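You are here: Home / Entertainment / Movie Night Handbook / Part 3: Setting Up Your Buddy Comedy Screening

Part 3: Setting Up Your Buddy Comedy Screening

Last updated October 10, 2024

Okay, so you've read Part 2 and you've picked your movie. I'm going to assume it's a buddy comedy because that's what this handbook is for, and because I've run our neighborhood buddy comedy night in Tumadthorpe long enough that I have Opinions. If you're showing a three-hour war drama, most of the hardware steps still work, but please skip the bit on snacks (you'll see why).

This part covers the projector, the sound, the seats and the start of the show. Read it all the way through once before you plug anything in. I know, I never do that either, but step 9 has a caution in it that would have saved me a speaker.

What you need before you start

One projector. I use a Wandum, the small one with the carry handle, and the menu names below are the Wandum ones. If yours is a different make the words will be a bit different but you'll find the same stuff in there.
A screen or a flat, pale wall.
Two powered speakers with stands.
A laptop or player with the movie already on it.
An HDMI cable that is longer than you think. Mine is the second one I bought.
Gaffer tape. Don't use duct tape on a rented floor, I beg you.
Extension cord with a switch on it.

Note: If you're showing a movie to anybody outside your own household, sort out your screening license first. That was Part 1. If you skipped Part 1, go back, I'll wait.

3.1 Placing the screen

1. Stand where the back row is going to be and look at the wall. If there's a window next to it, or an exit light right over it, try a different wall.

2. Put the screen up with the bottom edge at about chest height on a standing adult. People slump at comedies. They slide down in the chair and then they're looking at the back of somebody's head.

3. Open the legs all the way and push the lock down until it clicks. Then give the top a gentle shove. If it wobbles, hang something heavy on the back legs (I use two tote bags full of old magazines, and yes, I kept every issue with a comedy duo on the cover).

Caution: Keep the screen away from heating vents. A moving screen makes everybody seasick, and a falling one is worse.

3.2 Placing the projector

4. Set the projector on something solid, square on to the screen. A card table is fine as long as it isn't one of the ones with the bouncy middle.

5. Turn it on and let it warm up before you judge the picture. The color on mine is very green for the first little while and I used to spend that whole time messing with the settings, then have to undo them all!

6. Move the projector forward or back until the picture fills the screen. Only use the zoom ring for the last little bit.

7. Now level it. Open Setup, choose Image, and turn Auto Keystone off. I know it's tempting to leave it on. On the Wandum it likes to correct itself again whenever a chair gets bumped, and you do not want the picture wiggling around in the middle of the big airport chase. Turn the little feet by hand until the top of the picture is straight.

8. Focus on words. Put the menu up on the screen, turn the focus ring until the letters in the corners are sharp, and leave it there. The middle will look after itself.

Note: For picture mode I go with Cinema if the room is properly dark and Living Room if it isn't. Vivid looks great for a minute and then both of your leads turn orange.

3.3 Sound

This is the section I care about most, so bear with me. A buddy comedy is two people talking over each other. If folks can't hear the second half of the joke, they didn't get a joke, they got a guy making a face. I would take a smaller, dimmer picture with clear voices any day of the week.

9. With the speakers OFF, run the cables from the player to the speakers.

Caution: Plug in everything first, switch on the speakers last, and at the end of the night switch them off first. If you do it the other way around you get a great big thump, and one of those thumps is how I ended up buying a replacement speaker from Desberg Audio in June.

10. Put one speaker on either side of the screen, up on its stand, turned in a little toward the middle of the seats. Please don't set them on the floor. All the voices go into the knees of the front row.

11. Play a scene with fast dialogue. I always use the same one, a car argument from a movie our regulars can recite by heart, because I know exactly how it should sound. Pick your own and stick with it for every show.

12. Walk to the back row while it plays. If you can follow every word, come back and turn it up just a hair, because a room full of people soaks up sound. And laughing people are loud! You'll lose the line after every big laugh unless you've left yourself some room.

13. In the player's audio menu, look for something called Night Mode or Dialogue Boost. Try it on and off. On my setup it brings the voices up and stops the explosions from scaring the baby in row two (there's always a baby).

Note: Subtitles. Turn them on. I went back and forth on this, and then Marites Sison, who has been coming since our first show, told me she'd been missing half the mumbling for ages and hadn't wanted to bring it up. We've had them on ever since and I've had one complaint.

3.4 Seats

14. Set out the front row first, and leave more space than feels right between it and the screen. I go by my own stretched-out legs and then double it.

15. Stagger the second row so that each chair looks through a gap. Then line the third row up with the first, and so on back.

16. Leave an aisle down one side, not the middle. The middle seats are the best ones in the house and it's a shame to spend them on carpet.

17. Tape down every cable that crosses a place where someone might walk. All of it, the full length, pressed flat.

Caution: Walk the aisle yourself with the lights off before you let anyone in. If you trip, so will they.

3.5 Snacks (comedies only)

Here's the thing about snacks at a comedy. People laugh with their mouths full, they wave their arms, they hit the friend sitting next to them. So:

18. Hand out popcorn in deep bags, never in wide bowls. Fill them two-thirds.

19. Drinks need lids. I don't care how grown up your crowd is.

20. Put the snack table at the back, next to the aisle, and put the trash can at the other end from the popcorn so the two lines don't run into each other.

21. Skip anything in crinkly wrappers. We had a box of individually wrapped caramels once and I still hear it.

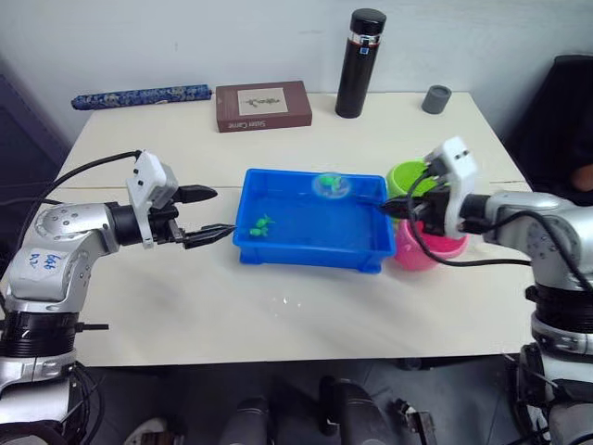 I also like to close the snack line 10 minutes before the movie and open it again at the halfway point. You can do without an intermission, but I've come around to having one. It gives people a chance to argue about which of the two leads is carrying the picture, and that's half the fun of a pairing anyway.

3.6 Starting the show

22. Put the laptop in Do Not Disturb. Then turn off the screen saver, the sleep timer and any updates. I once had an update notice sit over a leading man's forehead for an entire heist.

23. Cue the movie to the very first frame and pause it. Studio logos are fine to keep in if you like them. I do, it gives people time to hush.

24. Say hello. Keep it to 2 minutes. Where the restrooms are, where the exits are, the name of the movie, and maybe one thing to watch for. Don't give away the cameo! I did that once with a really good cameo and I was not forgiven until the following season.

25. Lights down, then press play, in that order. Leave one low lamp on by the door.

26. Stay near the player for the first scene. If the volume is wrong, this is when you'll find out, and it's a lot less annoying to fix it now than twenty minutes in.

3.7 If something goes wrong

No picture, blue screen: press Source on the projector and step through the inputs slowly. Give each one a few seconds to wake up.

Picture but no sound: check that the player is sending audio out to the speakers and isn't still using its own tiny ones. This is the one that gets me the most.

Voices don't match lips: look for Audio Delay in the player's menu and nudge it a little at a time. Watch somebody say a word with a P or a B in it and you'll see when it lines up.

Projector shuts itself off: feel along the side for the air filter door. If there's fluff in there, that's your problem. Unplug it, let it cool all the way down, clean the filter and try again. The lamp hours are under Setup, then Info, and mine starts sulking every 1,000 hours or so if I haven't cleaned it.

Buzzing from one speaker: swap the left and right cables. If the buzz moves to the other side, it's a cable. If it stays put, it's the speaker, and you can turn that one off and get through the night on one. We did the whole Ocampo double bill that way.

Caution: Don't open the projector case during a show, whatever happens. The lamp is very hot and you'll be working in the dark with a roomful of people giving you advice.

Once the credits are rolling, leave the lights down until the bloopers are over. Packing up, cooling the lamp and getting tape off the floor are all in Part 4.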